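# Sirdale Teardown Cell: a bench for studying how robots take computers apart

*Product page, last revised 2022-07-04*

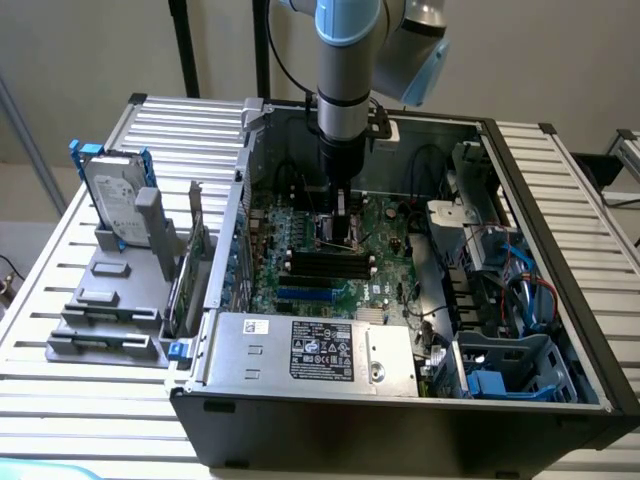
*The cell at work on an open desktop tower, with a hard drive and an expansion card standing beside the case.*

If you have ever taken an old office computer apart on the kitchen table, you already know most of what makes this job hard for a robot. The parts sit deep. Cables drape over the things you want to reach. Every maker has its own idea of what a latch ought to look like, and a fair number of those latches have to be pushed in one direction while something else gets pulled in another. The Sirdale Teardown Cell grew out of our wish to study that kind of work properly, on real machines that real people used for years, and we are very happy to be able to offer it now to other labs that have the same itch.

We sell it as a complete research bench. You get the arm, the slatted aluminum table, the part-holding tray, the tool set, and the software we call Sulalow, which plans each removal and keeps a record of how it went. You also get the full log of our own study, which we'll come to further down (it is the part we like talking about most, so please forgive us if we go on a bit!).

## The method behind it

Most earlier teardown setups we looked at worked from a fixed script. Someone teaches the arm where the screws are on one model of computer, and the arm goes to those places in order. It's a fine approach for as long as the computers keep matching the script. Ours tended to stop matching fairly early on, usually because of a cable.

Sulalow works from what we call a loosening map. Before the arm touches anything, the software builds a picture of which parts are holding which other parts in place. A memory stick is held by its two latches. A drive is held by its caddy, and the caddy by the cage, and very often by a cable at the back as well. Each of those links gets a score for how sure the software is that it exists, and the arm goes after the link it is surest of first. After every removal the map is drawn again from scratch.

The second half of the method is touch. The arm comes straight down into the case from above, and it does so with a very light hand, feeling for contact well before it commits to a push. If the push meets more resistance than the map led it to expect, the arm backs off a little, marks that link as wrong, and tries the next one. We found early on that letting the robot be wrong cheaply mattered a great deal more to us than making it right the first time. A person does much the same thing when they wiggle a connector to find out which way it wants to go.

## What we found

Our main study used 148 desktop computers, bought as a mixed lot from a reseller in Narkmont and run through the cell in no special order. We didn't clean them or sort them first. Each one was given a limit of 40 minutes, and if the arm hadn't reached the motherboard by then we stopped it and wrote down where it had gotten stuck.

Here is the short version of what came out of it:

- Redrawing the map after every removal helped a lot, and it helped most in the cases with the messiest cabling. With a map drawn only once at the start, the arm would often keep working away at a drive that was still tethered.
- Plastic drive caddies came out well. Their latches give a clear little drop in force when they let go, and the arm learned to wait for it.
- Processor sockets were the hardest area by a good margin. The lever and the clip around a heatsink differ so much between makers that the map was often unsure, and the arm spent a long time feeling its way.
- Flat ribbon cables remain a nuisance. The tool can grip them, but it can't always tell whether it's pulling on the plug or on the cable itself, and we would rather it gave up than tore one.

We ran the whole thing again in May on a smaller set, with the touch half of the method switched off, so that you can see what each half brings on its own. Both logs come with the cell, failures and all. Please do look at the failures. We learned more from those than from the tidy runs, and we think there are several good student projects hiding in there.

## What's in the package

**Arm and wrist mount.** The arm hangs over the table and works with its wrist pointing down, so it can get into a case that is lying on its side. The wrist is slim enough to pass between a power supply and a drive cage in most full-size towers. Smaller cases are tighter, and for those we suggest the long tool.

**Tools.** Three are included: a pusher for latches, a narrow gripper for cards and memory, and a driver for screws. They swap by hand. An automatic changer is something we are asked for often, and we are working on it, but we don't want to promise a date.

**Slatted table.** The slots run the length of the table, so you can slide the clamps to wherever the case happens to want them. Take your time over this. A case that creeps even a little under the pusher will confuse the force readings, and it can look for all the world like a software fault.

**Part-holding tray.** Removed parts need somewhere to go, and we found that standing them upright made it much easier for the arm to pick them up again later. The tray is gray plastic with raised ribs, and the drawings are included, so you can print your own with different spacing if you work on other equipment.

**Sulalow software.** It runs on an ordinary Linux workstation. The planner, the map viewer, and the logger can each be used separately, and the map itself is saved in a plain text format you can open and read.

**Bhatia force kit (optional).** A more sensitive force sensor for the wrist, with its own small amplifier box. Our main study was done without it. If your interest is mostly in sockets and small connectors, we'd say it is well worth having.

## Setting up

Plan on 2 days from opening the crates to a first run. Most of that goes into leveling the table and teaching the software where the tray is. You will need a wall outlet for the arm, another for the workstation, and enough clear floor to walk all the way around. Mains power should be disconnected from any computer before it goes on the table, and power supplies should be left closed. The cell removes them whole and is not meant to open them.

The arm should run inside a guarded area or with the speed limit turned on. The limit is on when the cell ships, and all of our published results were gathered with it on, so you lose nothing by leaving it alone.

## Who it suits

The cell has found its happiest homes so far with groups working on recycling, on repair, and on the general question of how a robot should handle something it hasn't met before. It is a research bench, and a fairly patient one. If you need to process pallets of computers every day, it will be too slow for you, and we'd sooner say so here than after you've paid for shipping.

You don't need to stick to computers, either. We have tried it on printers (slow, lots of springs) and on a few routers, which were great fun. Both needed new tray inserts but no changes to the planner.

## Ordering and questions

Each cell is built to order at our Sirdale workshop, and we will send a written quote once we know which options you'd like and where it is going. Tell us a little about what you hope to take apart, too. If it's something we have already tried, we'll gladly share whatever logs we have, and if it isn't, we may well ask you to send us one so we can give it a go before you decide.

Replacement tray inserts and tool tips can be ordered separately, and owners receive Sulalow updates by download at no extra charge.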